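The Long Life of a Good Towel

My grandmother kept her bath towels for decades, and I have always suspected that hers dried better than mine because they'd been boiled, line-hung and scolded into shape so many times. When the Fuswood bathhouse reopened in May with 100 new towels from the Tisudari mill, I went along mostly to feel them (and, all right, to have a soak).

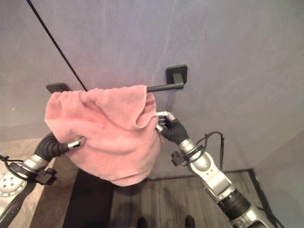 Terry cloth is all loops, and loops like air. The weavers at Tisudari will tell you this at length, over tea, until you promise to go home and rehang everything you own. A pink towel bunched up on a black bar, folds gathered over on one side, looks wonderfully soft against a pale wall, but spread flat along the rod it would have far more of itself open to the room. I've been spreading mine for 3 weeks now, and the bathroom smells better for it.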